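Skollbridge Home Forum > Floors and Walls > Is Jadoon "whisper oak" worth the money?

fenwick_tops
Posts: 595
Had the Jadoon rep round on Tuesday. Quote for the downstairs is 2,897 all in, fitting included. He says the boards never need oiling and that pale grey makes a small room feel bigger. Has anyone lived with it for longer than a few months?

marl_and_clay
"Never need oiling" is what they told my sister. Ask him to put it in writing and see how quickly he remembers another appointment.

Setirby Sue
We've got it in the hall, 3 years now, two dogs. It marks by the back door but I'm happy with it. Not everything is a swindle, marl.

marl_and_clay
Didn't say swindle. I said get it in writing. Did you pay anything like that for a hall?

Setirby Sue
No, but a hall isn't a whole downstairs, is it.

Pascual Retamal
I fitted floors in Fesilmont for years and I'd want to know how much of that price is the boards and how much is the man. Also what's he doing about the subfloor? If he hasn't lifted a corner of the carpet he's guessing.

fenwick_tops
He didn't lift anything. Had a cup of tea and measured up.

Pascual Retamal
Then it isn't a quote, it's a number.

greylag
As for grey making a room bigger, I don't buy it. Which way the boards run matters more. Front to back pulls your eye down the room, whatever colour they are. Dark walls with it are a matter of taste.
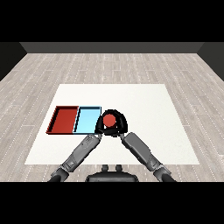
Pale grey planks running front to back, dark walls (computer render)

Setirby Sue
Bit gloomy for me with those walls. Floor's nice though.

marl_and_clay
Any floor looks nice in a render. Get a sample board and leave it by the sink until March.

fenwick_tops
Asked for a sample. He wants a 100 deposit for it – refundable, he says.

marl_and_clay
In writing?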